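Can a robot arm load a dish rack yet?
Asked by Ehsan Sethi, 21 June 2021

I manage the kitchen at a small training center in Kendgate. We wash by hand and stand the plates in wire racks to drain. Management has asked me whether one of the lightweight tabletop arms could take over the racking. It would only be plates, all one size, same rack every day. A supplier quoted a cycle of 4 plates a minute. Is that realistic, and what should I ask before agreeing to a trial?

3 answers

Fedir Zinchenko
Not at that rate with plates that arrive in any position. Ask the supplier three things.

1. How the plate is presented. A plate lying flat on a table offers a two-finger gripper very little to hold. The fingers need to get under the rim, or the plate has to be pushed to an edge first. If the quoted rate assumes plates already standing in a feeder, most of the job is still being done by a person.
2. What happens on a missed slot. The arm has to turn the plate from horizontal to near vertical and lower it between two wires. An error of a few millimeters puts the rim on top of a rod. Ask whether it detects this or keeps pushing.
3. What the wrist camera contributes. At close range many of them lose focus, and a plain pale surface gives the software almost nothing to work with. The overhead or head camera then carries the whole task.

I logged 512 placements on a similar setup at Bastden. The rack was bolted down and the plates were plastic. It was good enough for a test bench - I would not have left it alone with ceramic.

Anum Soomro
Just buy a dishwasher. A used commercial one costs less than the arm and it dries them too.

Razia Dogar
Mostly agree with Fedir, though I would put the rack itself first on the list. Thin reflective rods are hard for depth cameras, which tend to return gaps where the wire should be. We had better results after fixing the rack position and giving the arm the slot coordinates directly. Once the rack moved, everything had to be taught again.

Also ask for an unedited run of a full shift. Short clips leave out the resets. For your volume I would wait and look again next July. Two views of the plate job, wrist camera first, then the wider one: 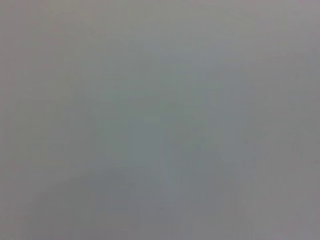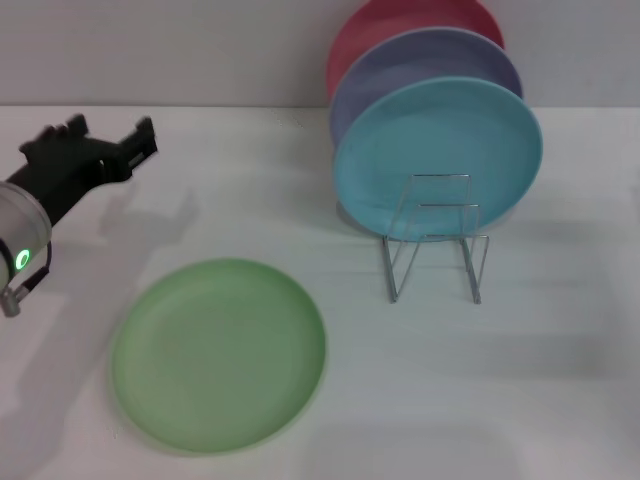 Wrist view; table view with three plates in the rack and the green one on the table.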